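# The Salt Road to Stergiou

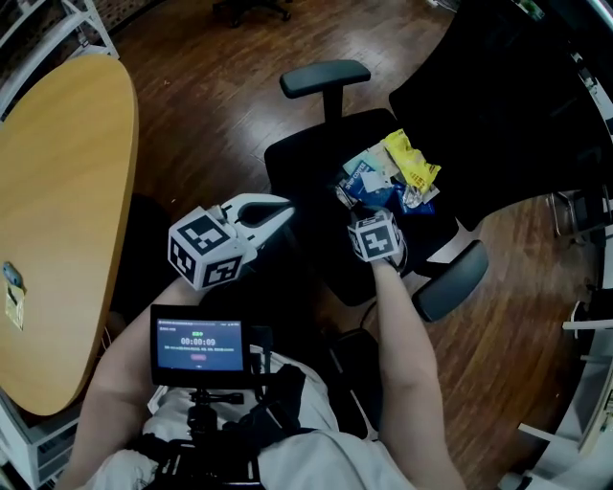 *Reading time: 3 minutes*

The king had been dead for three days when the army reached Gimwood, and only four of us knew it.

I was his cook. I had fed him on the march for eight years, and I was the one who found him, on his back in the wagon with his boots on. I told the physician. The physician told the general, and the general told the boy who kept the king's horse, because the horse would not eat and the boy had started asking why.

The general's orders were simple. The curtain on the wagon stayed shut. I would cook two meals a day, carry them in, and carry the bowls out empty. The army was 495 men, down from 580 in the spring, and half of them had not been paid. They were following one man. Without him they would go home, and the people of Ritomitz would come down out of the hills and take back everything we had taken from them.

So I cooked. I made barley with onions, and mutton when there was mutton. I sat in the wagon and ate the king's dinner next to the king. It was November and cold, which helped.

On the second night at Gimwood a captain stopped me on the step.

"Is he better?"

"He's eating," I said, and showed him the bowl.

"Did he say anything about the river?"

I had not been told what to say about the river. I knew there were two ways to cross it. The bridge at Cavudance was closer, and the ford was a day farther south. I also knew that my sister lived a mile from the bridge, with a barn full of grain that any army would want.

"The ford," I said.

He nodded and went off to tell the others.

The general came to my fire before dawn. He stood there while I cut onions.

"The king has decided on the ford," he said.

"Yes, sir."

"I would have picked the bridge."

"I believe he thought about it, sir."

He looked at the wagon for a while. Then he took a piece of bread off my board and walked away, and in the morning we turned south.

After that they all came to me. The captains wanted to know about pay, and I said the king meant to pay the foot soldiers first. They wanted to know about two men caught stealing a mule. I said the king had laughed and told them to give it back. He would have hanged them. I had seen him hang men for less, and then ask for his supper.

We crossed the ford with the water at our belts and lost one cart. Four days later we saw the walls of Stergiou, with 200 riders drawn up outside the gate. The queen was in front of them on a gray horse.

She rode straight to the wagon. The general started to speak and she held up a hand. She went in alone and pulled the curtain closed behind her.

I stood by the step with the noon meal going cold. It was a long time before she put her head out. She looked at the general, then the physician, then at me and the bowl.

"He says he's hungry," she said, loud enough for the captains, and reached down and took it.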